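1/ The night bus from Clakberg to Nekbridge will stop running in November. I have taken it for 5 years, so I would like to write a few things before it is gone.

2/ The company, Wunel, says that ticket sales on this line are too low. Last year they sold 1,325 tickets. The year before it was 1,070. I am not an economist, but to me this is a number that goes up.

3/ The people on this bus are bakers, nurses and cleaners. Most of them do not have a car. The first train in the morning arrives in Nekbridge at 6:40, and by then a baker is already late by three hours.

4/ Wunel offers a taxi voucher for the first two months. It is kind, but after two months we have the same problem, only in winter.

5/ There is a petition at the ticket window in Clakberg and also at the Wan pharmacy, next to the scale. It has more than 3,000 signatures. You can sign even if you never take the bus. Please write your street, because without the street they do not accept it.

6/ If you have written to Wunel and they answered you, please send me the answer. I am collecting them and I will post a summary.
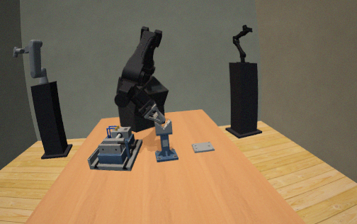

Fulgencio Xolalpa
Freelance translator, Clakberg
June 23, 2024

7/ Correction to post 3: the train arrives at 6:50. Thank you to the two readers who wrote to me.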